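Print this page
E-mail this to a friend

Trivo 2 - is it worth the upgrade?

I've been living with Trivo for two months now, mostly on Sunday afternoons, and I like it a lot more than I expected to! It's planning software for grippers: you feed it your clips, mark where you'd want a cloth picked up, and it suggests a grasp point and a path in. The marking screen is lovely. I got through 40 clips in one sitting without swearing, and undo finally works across a whole session (the old version forgot everything the moment you switched tabs).

Folded clothes are where it wobbles. Denim especially - it loves a thick seam and will happily call it the edge of the garment, so I end up dragging the point by hand. Signe Østergaard told me to turn down the edge weight, and that helped with shorts and trousers but made thin tea towels worse. Patterned bedding slows the planner too, though never enough to put me off.

My only real grumble is the export, which gave up at clip 611 with no message at all. Four stars from me.

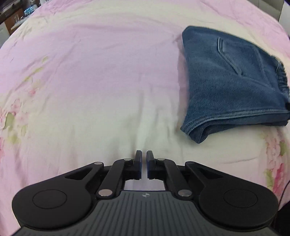 Denim on a floral sheet, gripper open just a crack.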